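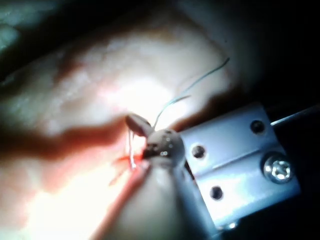

Home
Diary
Letters
About me

4 min read

Monday, in the evening

I slept badly again and at six I was already in the kitchen. The bread dough from yesterday had risen over the edge of the bowl and dried there, so my first work of the day was to scratch it off the shelf with a spoon. I baked what was left. It became a flat loaf, but the crust was good and I ate two slices standing up, with salt and butter, while it was still too dark to see the street.

It is now seven weeks that I live in Caltdale. My mother asks me on the phone if I have become used to it, and I always say yes, and then afterwards I think about whether it was true. I am used to the hill. I am used to the bus, which comes when it wants. I am not used to how people here say "see you later" when they do not plan to see me. The woman at the pharmacy said it to me in my first week, and I really thought she would come to my door.

Today was the mending evening at the library. I was afraid to go, I can write this here. Analyn Estrella from the second floor had invited me two times already and I had two times found a reason. This time she simply knocked at half past five with her coat on. I had my gray cardigan with me, the one with the hole at the elbow, because I could not think so quickly of something better.

We were five at the table. Analyn, me, an older man called Eckhard Dreßler, a student, Vikas Awasthi, who had brought one sock, and Zyanya Ledesma, who leads the evening and knows everything about wool. When Eckhard heard my name and how I say my r he asked me where I come from, and when I told him, he said that his wife had family in Heltham, which is nowhere near it. But he said it very kindly. Then he told me how he came here at eighteen with a suitcase from his uncle, and that for the first winter he spoke mostly with the dog of his landlady. I laughed and then I felt a little ashamed, but he was laughing also.

Zyanya showed me how to weave over a hole. First you put long threads in one direction, not too tight, and start well outside the hole where the wool is still strong. Then you turn and go over, under, over, under. I pulled too hard at the beginning and the whole elbow made a face. She cut it out without asking me and said, "Again." The second time it lay flat. It is a green patch, since I had no gray yarn, and it looks like a small window.

What I want to remember is the talking. At home I was a quick person in conversation. In English I arrive always one sentence too late, and when my joke is ready they are already speaking about parking. But with the needle in the hand it is different. Everybody looks down. There are long pauses and it is allowed to say something about a thing from ten minutes before. I told the story about the goat on my grandmother's balcony, and I told it until the end, and Vikas asked what happened then with the goat.

On the way back Analyn and I walked by the canal because the bus did not come. She told me that she cried every Sunday in her first year. I did not know what to answer. I said that the green patch was maybe too bright, and she said no, leave it.

There was a letter from Leonie Ostermann under the door. She writes that they have closed the Stüber bakery on our corner and that the cherry tree in the yard must come down in December. I read it two times. I have not answered yet, I will do it tomorrow when I have bought stamps. I must also ask her for the recipe of the soup with barley, mine tastes like the pot.

The cardigan is hanging on the chair. Next week I take the blue trousers.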